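5月 記者のひとり取材メモより
文:Hombridge通信 編集室

朝の8時すぎ、Solheimの作業場におじゃましてきました。お目当ては、組み立て補助用のロボットアームの定期整備です。このアーム、社内では「Fulley」と呼ばれていて、ふだんは小さな部品をつまんで並べる仕事をしています。地味といえば地味なんですが、私はこういう地味なやつが大好きで、前の晩からちょっとそわそわしていました。

今回のニュースを先に書いておくと、Solheimがこの5月から、手先(グリッパーですね)の点検のやり方を変えました。これまでは調子が悪くなったら止めて直す、というやり方だったのを、つまむ動作3,000回ごとに必ず止めて、指と台と手首カメラをまとめて見る方式に切り替えたそうです。切り替えてからの最初の一巡がちょうどこの日で、それなら見せてください!とお願いしたら、あっさりいいですよと言ってもらえました。

さて、整備の話。まず電源まわりを落とすのかと思ったら、最初の工程は電源を入れたままなんですね。アームをゆっくり台の上まで下げて、指を開いたり閉じたりさせながら、手首のカメラの映像を横の画面で眺めます。担当の方は画面にぐっと顔を近づけて、指が閉じる途中で引っかかりがないか、左右の指が同じタイミングで動いているかを確かめていました。私も横からのぞかせてもらいましたが、正直、最初は違いがぜんぜんわかりません。三度目くらいで「あ、いま片方が遅れた?」と言ったら、「それは私が速度を変えたからです」と笑われました。はい、すみません。

それが終わると、今度は本当に電源を落として、非常停止も押し込んで、札をかけます。札には「整備中」とだけ。ここから先は手作業です。指の付け根のねじを一本ずつゆるめて、また締め直す。締めるときはトルクドライバーを使います。カチッと鳴ったらおしまい。もう半回しだけ、というのが一番いけないそうで、樹脂の部品はそれで簡単に割れてしまうんだとか。家の棚を組み立てるときにいつも「もう半回し」をやっている私には、なかなか耳の痛い話でした。

次がリンク、つまり指を動かしている腕の部分です。綿棒でほこりを取って、軸のところにごく少量の油をさします。この「ごく少量」が本当に少なくて、針の先にちょんとつけて、ちょんと置くだけ。余った油はほこりを呼ぶので、さしたあとに必ず布で押さえます。以前はスプレーでしゅっとやっていた時期もあったそうですが、指先の内側まで油が飛んで、部品がつるつる滑って大変だったと聞きました。想像するとちょっとおかしいですけど、現場では笑いごとじゃなかったでしょうね。
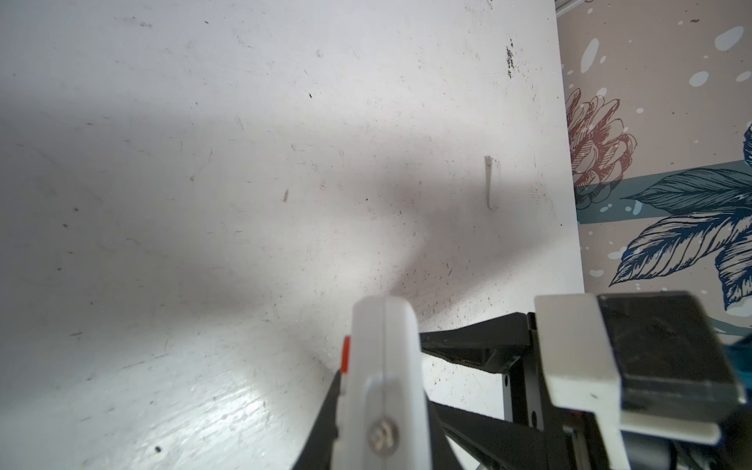 指先のパッドの交換も、今回の方式でかなり変わったところです。ものをつまむ面についているゴムっぽいパッドは、使っているうちに角が丸くなったり、表面がてかてかしてきたりします。これまでは見た目で「まだいける」「もうだめ」を決めていたのが、記録をつけるようになってからは、つまみ損ねの数と見くらべて決めるようになりました。前回パッドを替えてからのつまみ損ねは7回。この数なら替えなくていい、というのがSolheimの基準だそうで、この日はアルコールで拭いただけで済ませていました。拭くときは一方向に、ごしごし往復させない。ここも几帳面です。

台の話もさせてください。ロボットの整備というと、どうしてもアームのほうばかり気になりますが、話を聞いていて一番おもしろかったのは台でした。細かい傷や汚れ、糸くずのようなものがたまると、カメラがそれを部品と見間違えることがあるらしいんです。人間の目ならただの点なのに、機械には「なにかある」と映ってしまう。とくに白い面は影が出ると明るさが場所ごとに変わるので、照明の向きも一緒に見直します。ライトの首を少しずつ動かしては画面を見て、また動かして。これがいちばん時間がかかっていました。地道!

見間違いが出たときの対処も教わりました。いきなりソフトの設定をいじるのは禁止で、まず台を拭く、次にレンズを拭く、それから照明、最後に設定、の順番です。設定から手をつけてしまうと、あとで台をきれいにしたときに今度はそっちが合わなくなって、ぐるぐる同じところを回るはめになる。過去にそれで丸一日つぶしたことがあるそうで、作業手順書のその行だけ太いペンで囲ってありました。説得力がすごい。

レンズの拭き方にもこつがあって、先にブロアーで粒を飛ばしてから、専用の紙で中心から外へ。布巾は厳禁。眼鏡をシャツの裾で拭いている私は、ここでも黙ってうなずくしかありませんでした。カメラの固定ねじは緩んでいなければ触りません。触ると位置合わせからやり直しになるので、合いマークのずれだけを見ます。この日はずれなし。担当の方が小さく「よし」と言ったのを、私は聞き逃しませんでしたよ。

組み直しが終わったら、もう一度電源を入れて試運転です。最初はいちばん遅い速度で、細い部品を一本だけつまませます。太いものより細いもののほうが、指の閉じ具合のずれが出やすいからだそうです。つまんで、持ち上げて、離す。それを何度か繰り返して、問題がなければ少し速くして、最後にふだんの速度へ。アームがすっと戻ってきたとき、つい拍手しそうになりましたが、周りが静かだったのでこらえました。

札をはずして運転に戻すまで、かかった時間は60分でした。古いやり方のころは、止まってから原因を探すところから始まるので、半日かかる日もあったとのこと。もちろん、止める回数そのものは増えます。忙しい時期に仕事の手を止めるのはやっぱり気が重い、という声も社内にはあるそうで、そのへんはしばらく様子を見ながら回数を調整していくと話していました。いいことばかり書くのもなんなので、これも載せておきますね。

部品の手配についても少しだけ。指のパッドと小さいねじは、取引のあるRostosexからまとめて取り寄せていて、棚には番号つきの小箱がずらっと並んでいます。パッドの箱は908番。以前は引き出しにまとめて放り込んであって、似た長さのねじがまざってしまい、締めたら先が突き抜けた、なんてこともあったそうです。小箱にしてからは、使ったら帳面に線を一本引く。残りが少なくなった箱は、ふたを裏返しておく。パソコンでの管理も考えたけれど、手袋のままだと入力が面倒で、結局この形に落ち着いたとのことでした。

帳面も見せてもらいました。日々の記録は短くて、「指よし、台ふき、照明右へ少し」といった具合。でもこの「右へ少し」があとで効いてくるんだそうです。見間違いが増えた日の記録をさかのぼると、照明を動かした日に行き当たる、ということが何度かあって、それ以来、どんなに小さな変更も書く決まりになりました。字のくせがそれぞれ違って、読みものとしてもなかなか楽しい帳面です。

Solheimでは、もう一台ある箱詰め用のアームも、夏までに同じ点検方式にするつもりだそうです。あちらは指のかわりに吸盤がついているので、見るところがまるで違うとか。ゴムのひび、ホースの抜け、吸う力の落ち具合。そちらの初回も見に来ていいと言ってもらえたので、また書きます。帰りぎわに試運転をもう一回だけ見せてもらって、作業場を出ました。

読者コメント

ねじ回し好き
「もう半回し」、やりますよねえ。うちの工場でも樹脂カバーを何枚割ったことか。トルクドライバーを買ってから本当に減りました。

ひよこ豆
台を拭くのが先、というのは覚えておきます。うちは見間違いが出るとすぐ設定を触る人がいて、まさにぐるぐる回っているところです。手順書を太いペンで囲みます。

夜勤明け
照明の話をもっと読みたいです。窓のある部屋だと、朝と夕方でずいぶん変わりませんか?

編集室より
夜勤明けさん、ありがとうございます。窓のことは聞きそびれました!次におじゃまするときに聞いてきますね。

とおりすがり
箱のふたを裏返すやつ、さっそく真似しました。吸盤の回も待っています。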